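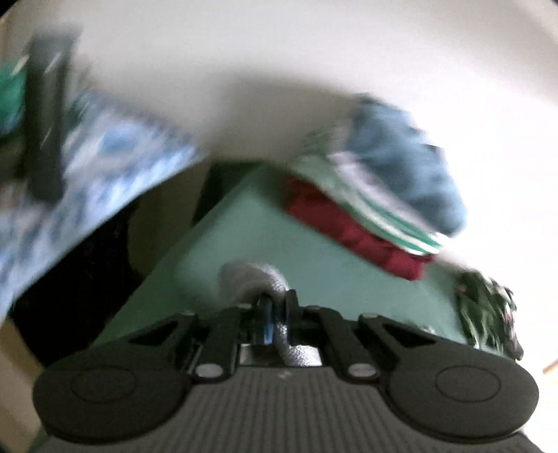 Gray-white cord, pale green surface behind.

Ticket: Shared label printer drops jobs after sleep
Product: Flondix print relay, version 26
Status: Resolved, monitoring
Priority: Normal
Opened: November

Reported problem

Label printer in the Lulitz packing room stops accepting jobs after it has been idle for more than 14 minutes. The queue on the relay shows "Ready." Jobs leave the queue as if they had printed. No labels come out. Power cycling the printer brings it back until the next idle period. The other two printers on the same relay are not affected.

Environment

Relay runs on a small desktop PC, wired network. Printer is wired to the same switch. Address is assigned by the router. Labels are sent from Grasso, the inventory program, through the relay. Printer firmware was current when the ticket was opened.

Log

08:40 Confirmed the fault. Left the printer idle, sent one test label from Grasso. Job cleared from queue, no output.

08:55 Printed a configuration page from the front panel while in the failed state. Page printed normally. Print head, media sensor and ribbon ruled out.

09:10 Pinged the printer in the failed state. No reply for the first four packets, then normal replies. Sent a label right after the replies started. Still no output.

09:25 Swapped the network cable and moved to a different switch port. No change.

09:50 Turned off sleep mode in the printer menu. Setting did not survive a restart. Turned it off again through the web page and pressed Save before Apply. Setting held this time. The order matters on this firmware.

10:30 Idle test with sleep off. First label printed. Second label, sent 28 minutes later, did not.

10:45 Checked the relay log. It contains 156 entries reading "port closed by remote, job marked complete." All refer to this printer. The relay opens one connection and keeps it. The printer drops idle connections without telling the relay, and the relay writes the job to a dead socket and treats that as success.

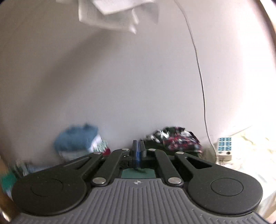
11:05 Compared port settings against the two working printers. Both have "Keep connection open" cleared. The failing one has it checked. It was most likely carried over when the queue was copied from the old Sustix server, where that option was the default.

11:15 Cleared "Keep connection open" and restarted the relay service. Reloading the configuration is not enough, the old connection stays in memory until the service stops.

11:20 Sent three labels. All printed.

12:10 Sent one label after idle. Printed.

13:30 Turned sleep mode back on and repeated the idle test. First label came out after a short wake delay. Second label printed at once. No new "port closed" entries in the relay log.

Cause

Persistent connection enabled on a printer that closes idle connections. Sleep mode made the fault show up sooner but did not cause it.

Fix

1. Open the relay console and select the printer.
2. Under Port, clear "Keep connection open."
3. Save, then stop and start the relay service.
4. Send a test label after the printer has been idle.

Open items

Relay should not mark a job complete when the write fails. Filed separately with Flondix support. Labels lost before the fix have to be reprinted from Grasso by order number, as the relay keeps no copy of completed jobs. Router reservation for the printer address still to be added.

2 comments
1 share

Related tickets
Relay service does not start after update
Labels print one line too low on new roll
Grasso export leaves blank barcode field
Moving queues from a Sustix server

This site uses cookies to keep you signed in. Accept | Settings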